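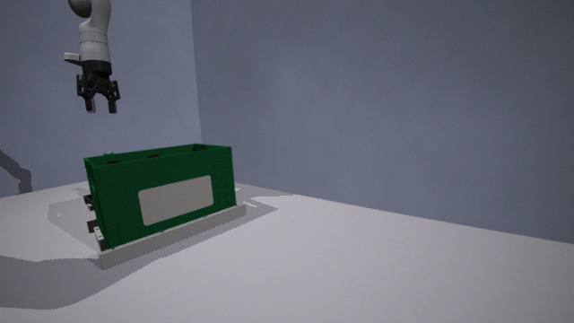

Teleop session on the green bin task, afternoon, December. Hawi drove first, then me. The job is the same as last month: start from the high pose, come across, line up over the open top, lower into the bin, back out. We got 11 demos recorded and kept 8. The ones we threw out all went wrong at the start. From the high pose the arm is somewhat to the left of where you want it, jaws open, and with the plain grey wall behind there is nothing to judge depth against. Hawi came down too early on hers and clipped the rim. I overcorrected and went past the back edge.

What helped was using the arm's shadow on the table. Once you get used to watching it move toward the base of the bin you can slow down in time. Mahlet says this is a bad habit, as the policy may learn the shadow too, and Gordon wants random lighting in the next batch anyway. Fair enough. Will do a set with the light moved and see how much worse we drive.

Changed on the Plurus controller: translation gain down to 2, rotation left alone. Feels slow on the way across but much better near the rim. Kidus prefers it faster and can set his own.

Still to do:
Contact on the two side fittings is still wrong - the fingers pass through the lower one. Robel has the collision mesh.
Rename the kept demos before they go to the Penolton drive.
Ask Gordon if we keep the grey base plate fixed or let it shift with the bin on reset. At the moment they move together.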